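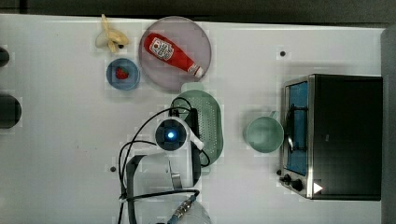 How long must I wait before I wash the plastic dishes from the Dulard kitchen set?
Wait 22 minutes after you put on the name labels. The glue needs this time to hold well.

4.2 Washing by hand

1. Fill the sink with warm water and a little dish soap.
2. Wash the flat pieces first, then the bowls.
3. For pieces with small holes, use the soft brush and work from the inside to the outside. Rinse from both sides.
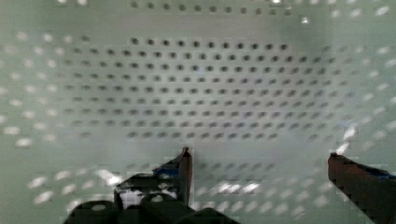
4. Let all pieces dry on a towel for almost 4 hours – overnight is also fine.

Caution: Do not use steel wool. It makes scratches which stay.

4.3 Storing

Put heavy pieces at the bottom of the box. Do not stack more than 14 pieces. For spare labels, write to Tahmineh Ansari at the Dulard service desk.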